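FOOD SAFETY AND SANITATION
Unit 3: Food-Contact Surfaces - Cleaning, Sanitizing, and Wear

Course notes. Read before the lab session. Bring the Unit 2 handout on growth conditions; the time and temperature table is not repeated in these notes.

3.1 Scope

This unit covers surfaces that touch food directly (plates, bowls, cutting boards, utensils, worktops) and surfaces that touch those surfaces (shelves, racks, drying mats, cloths). The first group is called direct contact surfaces and the second group indirect contact surfaces. Walls, floors, and ceilings are non-contact surfaces and are left to Unit 5.

The line between direct and indirect is set by use. A shelf that holds closed cans is an indirect surface. The same shelf becomes a direct surface when sliced bread is laid on it, and it must be cleaned to the higher standard from that point on.

3.2 Cleaning and sanitizing are separate steps

Cleaning removes soil: grease, starch, protein, sugar, mineral scale. Sanitizing lowers the number of living microbes on a surface that has already been cleaned. A sanitizer applied to a dirty surface is mostly used up by the soil. Chlorine in particular reacts with leftover food and loses strength quickly.

The standard order is:

Scrape or pre-rinse
Wash with detergent and warm water
Rinse with clean water
Apply sanitizer at the labeled strength for the labeled time
Air dry

Towel drying after the sanitizer step is not allowed in this course. A cloth that has dried one contaminated item can carry microbes to every item that follows it. Stacking dishes wet is marked down for a similar reason: water trapped between two items keeps the surfaces damp for hours. 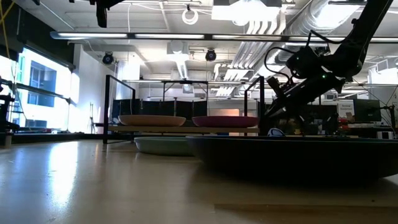
Contact time is the step most often cut short. If a label calls for one minute, the surface must stay visibly wet for the full minute. On a warm day, a thin film of alcohol-based sanitizer may dry before the time is up, and a second application is then required. Write down the start and end times on the lab sheet. Estimated times are not accepted.

Test strips are used for chlorine and for quaternary ammonium compounds (quats). The two kinds of strip are not interchangeable. Check the solution when it is mixed and again halfway through the session. Change it if the reading is below the range on the product label or if the liquid is cloudy.

3.3 How microbes move between surfaces

Transfer depends on four things: moisture, pressure, contact time, and the texture of both surfaces. Moisture has the largest effect in most classroom trials. A wet food against a smooth surface picks up far more than a dry food against the same surface, and some of the transfer takes place at first touch. Longer contact usually adds to the total, but a short contact is not a safe contact.

Texture is less simple. Rough surfaces hold more microbes, yet they may release fewer of them to a food, as only the high points touch. This does not make rough surfaces safer. The microbes left in the low points are harder to reach with a brush and may survive the sanitizer step.

Case 3A, used in the problem set, comes from the teaching kitchen at Harnel. Swabs were taken after the noon cleanup from a prep counter and from the underside of a tray kept on it. The counter passed. The tray returned 421 colony-forming units per swab. The tray had been washed on the upper face only, then set back down on the clean counter. Students should be able to state which surface is direct, which is indirect, and at which point the counter must be treated as contaminated again.

3.4 Materials

Stainless steel is the reference material for this unit. It does not absorb water, it tolerates heat, and its scratches are shallow in normal use. Its weak point is the weld or folded seam, where soil can collect.

Glass and glazed ceramic clean well while the surface is whole. A chip in the glaze exposes a porous body that takes up water. Chipped items are removed from service, even if the chip is on the foot and does not touch food.

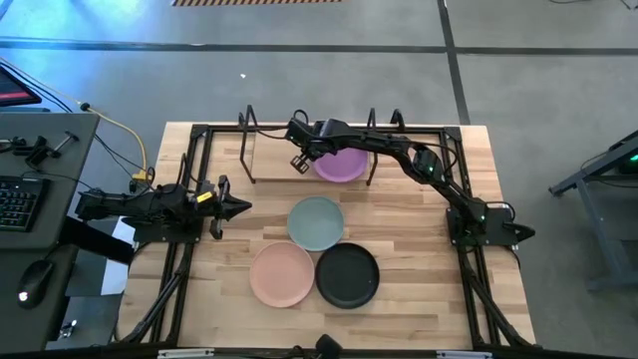
Plastic varies more than any other group. Hard, dense plastics resist stains and rinse easily; softer grades take up fat and color and may keep an odor after washing. Knife marks are the main cause of rejection. Color is a useful control with plastic, as it can be fixed at purchase and does not wear off like a painted mark. Four round plates, each a different color, as on the butcher-block table, could be assigned to raw meat, raw fish, produce, and cooked food with no further labeling. The assignment must be posted where the work is done, and a plate that leaves its group has to be washed and sanitized before it returns. Color coding does not replace cleaning. It only lowers the chance of a mix-up between washes.

Wood is allowed in some settings and barred in others. Close-grained hardwood draws surface moisture inward, and many of the microbes carried with it die as the wood dries. Some remain alive below the surface for a time. Wood should be scrubbed, rinsed, and stood on edge with air on both faces. It should not be soaked. Open joints, splits, and raised grain are reasons to resurface or replace the piece.

3.5 Wear and inspection

A surface that cannot be cleaned cannot be sanitized. Inspection therefore comes ahead of any chemical step. Use a strong light held at a low angle to the surface, which shows scratches that are hard to see from above. Run a gloved fingertip along rims, seams, and handles.

Record each defect under one of these headings:

Scratch or cut
Chip or crack
Stain or film
Loose part
Label or adhesive residue

The last heading is often skipped. Paper labels hold water and begin to lift at the corners, and the glue under them traps crumbs. Remove the label and the glue together.

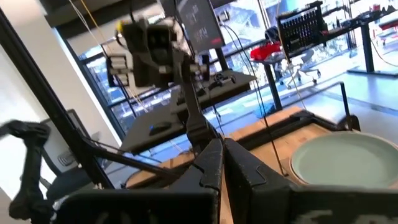

Rims need their own line on the inspection sheet. The flat center of a plate is washed well by nearly every method, and the inside corner where the rim begins is washed least well. Soil left there dries to a thin band that can be mistaken for part of the finish. On a plate with a raised rim, like the pale mint-green one on the light wooden tabletop, the swab should follow the inside of the rim for one full turn before it crosses the center. A slightly glossy surface can still carry a film, so shine alone is not a pass. Turn the swab a little as it moves so that all sides of the tip are used.

3.6 Lab procedure

Work in pairs. Each pair inspects and swabs 6 items and fills in one sheet per item.

Set out the items without touching the food side.
Inspect each item and record defects.
Swab before cleaning. Label the tube at once.
Wash, rinse, sanitize, and air dry as in 3.2.
Allow 20 minutes for drying. Do not fan the items by hand.
Swab a second time, next to the first area and not over it.
Place the tubes in the rack by the incubator.

The first swab removes part of what was on the surface. A second swab over the same area would give a low reading whether or not the cleaning worked.

Include one blank: a swab opened, held in air for the length of a normal swab, and returned to its tube. If the blank shows growth, the whole set for that pair is void and must be repeated.

3.7 Problems

1. In Case 3A, list the surfaces in the order in which contamination is likely to have spread. State one piece of evidence that is missing.

2. The Oltden cafeteria mixes quat sanitizer at opening and tests it once. Dishes from the lunch period fail. Give two causes that fit these facts, and one test that would separate them.

3. A bakery in Olvera wants to keep its wooden bench and replace its plastic boards. Write the inspection schedule for the bench. Use the headings in 3.5 and add any that are needed.

4. Two pairs swab the same bowl. The first reports a high count and the second a low one. Explain how both results can be correct.

Supplementary reading: the Lundora workbook, chapters on detergents and on surface testing. The detergent chapter uses the older term "disinfect" where these notes use "sanitize." Use the wording of these notes in lab reports.

Lab sheets are due at the start of the next session. Unit 4 covers hand contact and glove use.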